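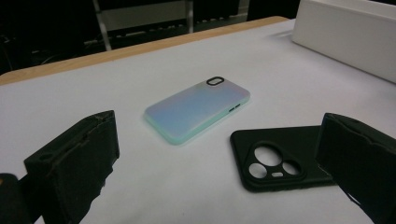 Svyatoslav Kravets has argued that sorting flat items into a bin tells us little about household readiness, on the grounds that a machine able to clear a table of phone cases may still fail at a kitchen drawer. We take the objection seriously, and it shaped the way we set up the tidying task. Our view is more hopeful. Thin, flat things are among the hardest objects to lift from a table, and homes and repair counters are full of them.

4.2 Clearing small goods from a table

The task is easy to state: pick up each item on the table and put it in the bin. People do this without thinking. They slide a thin object toward themselves, tip it against a fingertip, or pinch it by whatever edge sticks up. A two-finger gripper has fewer of these tricks, and we wanted to know which ones carry over when a person does the chore with grippers in place of bare hands.

We collected 3000 demonstrations with the Tola handheld setup and trained the Ekura policy on them with no change to its action space. Testing took place at the Trallomton bench, and a second table at Lindsay was kept out of training entirely. Blocks were close to solved from the first week. They have tall sides, they sit still, and a slightly crooked grasp still holds.

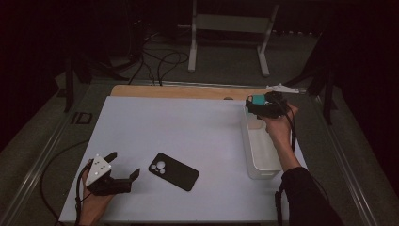 Phone cases were another matter, and to us the most exciting part of the study. Of 127 attempts at the Trallomton bench, the policy finished 126 with every block in the bin, yet 19 of those same attempts left at least one case on the table. Nearly all of the misses came from closing too high, so that the pads met above the rim. What pleased us was the recovery behavior. After a miss, the policy often opened, dropped lower, and tried again from the long side, a move we had seen in the demonstrations but had never labeled or rewarded.

Camera cutouts also matter more than we expected. A large opening changes how a soft case bends when squeezed, and early versions of the policy would fold the case and let it spring free. Adding more grasps near the plain end reduced this a good deal. 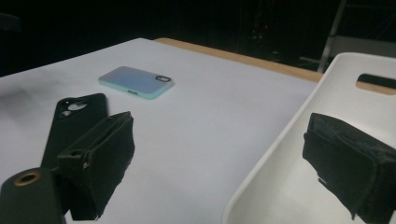
Figure 3. Two phone cases and the white bin, seen from a handheld gripper.

Can a machine clear the table yet? For mixed small goods on a plain surface, we think the answer is very nearly yes. Cluttered surfaces, stacked cases, and items pushed against a wall remain open, and Section 5 takes up the first of these.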